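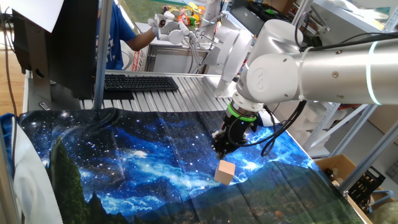 Gripper and small wooden cube, night-sky tabletop cover.

Product Review: Joltar Iltari Drip Irrigation Kit for Raised Beds

Clanis Garden Center, Equipment Reviews
Published 17 October 2022

Product: Iltari raised bed drip kit
Manufacturer: Joltar
Price paid: $160
Stated coverage: up to 600 square feet
Tested at: Milošević Demonstration Garden
Overall finding: Recommended, with reservations about the timer and the printed instructions

Background

The Milošević Demonstration Garden is maintained by the Clanis Garden Center for the use of members and visiting school groups. Its main growing area consists of 12 raised beds arranged in two rows along a gravel path, with a single hose connection at the north end. The beds had been watered by hand and by an oscillating sprinkler since they were built. The sprinkler wet the path as thoroughly as the beds, and mildew on the squash had become a regular feature of late summer.

The Center purchased the Iltari kit at the full retail price through an ordinary garden supplier. Joltar was not informed that a review was being prepared, and no part of the kit was supplied free of charge. The system was installed in spring and remained in use until the beds were cleared of summer crops.

Contents of the kit

The kit arrives in one carton. It contains a coil of half-inch main line, a larger coil of quarter-inch distribution tubing, drip line with built-in emitters, a bag of barbed tees and elbows, end caps, wire stakes, a mesh filter, a pressure regulator, a battery timer and a hole punch. A printed booklet is included. Batteries for the timer are not.

All parts on the packing list were present. Two of the elbows had rough molding along the barb and were set aside. The kit includes enough spares that this caused no difficulty, although a gardener using every fitting in the bag would notice the loss.

The main line is stiffer than that supplied in some kits in this price range. It resists kinking well, and it also resists lying flat. Leaving the coil unrolled in full sun for an afternoon before installation is strongly advised. The booklet mentions this only on its last page, after the section on winter storage.

Installation

Installation was carried out over two mornings. The first was spent laying the main line along the back of each row and securing it with stakes. The second was spent punching the line, running a feed up into each bed and setting out the drip line in parallel runs.

The hole punch is the best small part in the kit. It has a broad handle, cuts cleanly and does not crush the tubing. Holes punched in error can be closed with the plugs provided, and those plugs held without leaking for the entire season.

The barbed fittings require considerable force. Gardeners with arthritis or reduced hand strength may find this part of the work uncomfortable. Dipping the end of the tubing in a mug of hot water for a few seconds made the fittings much easier to seat, and this method is recommended for any gardener.

The booklet is the weakest element of the product. The diagrams are small, the numbering of the parts does not match the labels on the bags, and the layout shown assumes a hose connection in the center of the garden. Gardens with the connection at one end, such as Milošević, are given no guidance on how to divide the line. In this installation the main line was split with a tee close to the connection, so that each row received its own branch. Water delivery was visibly more even after this change than it had been with one long continuous run.

Order of assembly at the connection also deserves attention. The timer is attached first, followed by the filter and then the pressure regulator. The drawing in the booklet shows the filter and regulator reversed, while the text gives the correct sequence.

Performance in the beds

The beds were planted with tomatoes, peppers, bush beans, summer squash, basil, chard and a mixed bed of cutting flowers, chiefly zinnias and cosmos. Drip line was laid on the soil surface and covered with shredded leaf mulch once seedlings were established.

Results were good in most of the garden. The soil beneath the mulch remained evenly moist at finger depth between waterings. Tomatoes produced steadily, with very little splitting. The squash did develop some powdery mildew, but it appeared later than in previous seasons and was confined to older leaves. The Center does not attribute this entirely to the irrigation, as the variety grown was also different.

The zinnias were perhaps the clearest success. Overhead watering had tended to flatten the taller stems and spot the petals. With water delivered at the base, the plants stood upright without support and provided cut flowers through August and well beyond.

Performance was less satisfactory for direct-sown crops. The emitters are spaced for established transplants, and the surface between them dries out quickly in warm weather. Carrot and lettuce seed germinated in a pattern of green patches with bare ground between. A second sowing was watered with a can until the seedlings emerged, and this produced a full row. Any gardener who grows mainly from seed should expect to water by hand for the first weeks, or should purchase drip line with closer spacing.

The stated coverage of 600 square feet appears to be achievable on level ground with good household water pressure. The Milošević beds occupy less than this. The farthest bed in each row did receive slightly less water than the nearest, and peppers in those positions were somewhat smaller. Adding one extra run of drip line to each of the end beds corrected the difference.

The timer

The battery timer is adequate but should not be regarded as the reason to choose this kit. It has one dial for frequency and one for duration, and both are easy to read and turn. Start time is set by the moment at which the dial is turned to the on position. A gardener who wants the beds watered at dawn must therefore be present at dawn to set it. The Center considers this a poor arrangement for a product aimed at households.

The timer also has no rain delay. During wet spells it was switched off by hand, and switching it back on meant setting the start time again. On one occasion this step was overlooked and the beds went without water for several days in warm weather. The basil wilted but recovered after a thorough soaking.

In the timer's favor, it did not leak at the connection, and the first set of batteries lasted all season. The battery compartment has a rubber seal that remained intact. The kit will accept any standard hose-thread timer, and gardeners who already own a digital model are advised to use it in place of the one supplied.

Maintenance

The mesh filter was rinsed once a month and collected a modest quantity of grit each time. It unscrews by hand. The end caps were opened at the same time and the lines flushed until the water ran clear. No emitters were found to be fully blocked, although a few near the connection had slowed by late summer and were cleared by rubbing them between the fingers while the water was running.

Damage was limited to one cut made with a hand fork during weeding and one section of quarter-inch tubing that had been chewed, presumably by a squirrel. Both were repaired with couplings from the spares bag. Gardeners should mark the route of the tubing with short stakes or make a sketch of it before the mulch goes down.

For winter, the timer, filter and regulator are to be removed and stored indoors. The tubing may remain in place if it is drained with the end caps open. The Center will report separately if any of the tubing fails over the winter.

Value

At $160 the kit costs more than a set of soaker hoses and less than most systems sold for professional installation. Comparable parts purchased individually would come to a similar total, and the buyer would have a free choice of timer. The advantage of the kit lies in having fittings of matching size from one maker, and for a first installation that is worth having. Replacement parts are sold separately by Joltar in packs of 3, a rather small quantity for items such as tees and end caps.

Ratings

Quality of tubing and fittings: Very good
Ease of installation: Fair
Printed instructions: Poor
Watering of established plants: Very good
Watering of seedbeds: Fair
Timer: Fair
Value: Good

Recommendation

The Iltari kit is recommended for gardeners with several raised beds planted mainly from transplants, and for those who wish to keep water off the foliage of squash, tomatoes and cutting flowers. It is less suitable for a single small bed, where most of the tubing would go unused, and for gardens devoted largely to root crops and salad greens.

Members who would like to inspect the system may do so during regular garden hours. The connection assembly is at the north end of the path, and the mulch has been drawn back from one bed to show the spacing of the lines. Visitors are asked not to adjust the timer.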